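Livisley 12 active subwoofer, notes after a month of use. Thread, numbered so I can refer back.

1/ Sealed box, 12 inch driver, built-in amp rated at 400 watts. Low-pass filter is adjustable and can be bypassed with the LFE input. Phase is a two-position switch, 0 or 180. I would have liked a continuous dial.

2/ It replaced a ported Drusham of similar size. The Drusham played louder at the bottom of its range but was hard to blend with small front speakers. The Livisley gives up some output and starts and stops more cleanly.

3/ Placement: front left corner first, then midway along the front wall. The corner gave a large peak near 40 Hz. Midwall cut the peak and left a shallow dip above it, easier to live with. Final spot is a foot off midwall, toward the left speaker.

4/ Crossover at 80 Hz in the receiver, filter on the sub bypassed. If you leave both active the slopes stack and you get a hole right where male voices start to thin out. Check this before you blame the speakers.
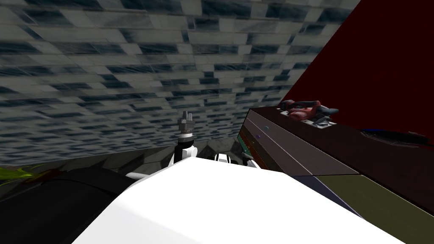
5/ Level. Receiver auto setup put the sub trim at -9, which usually means the gain knob is too high. I turned the knob down to 11 o'clock and ran setup again. Trim came back at -3. Left it there.

6/ Auto standby is the weak point. At low volume it drops out during quiet dialogue and takes a second or so to wake. Set the rear switch to "on" and accept the idle draw, or use the trigger input if your receiver has one.

7/ Ladi Anozie asked about cable. Mine is a plain shielded RCA from Okafor, 12 feet. No hum. If you do get hum, try the same power strip as the receiver first – most of the time it's a ground loop.

8/ Price: I paid $862 with shipping in February. The optional spiked feet are another $97. On carpet over concrete I heard no difference and sent them back.

9/ Next is a second unit on the rear wall, on loan from Nkechi Akande. Same mic, same seat, sweeps posted here when I have them.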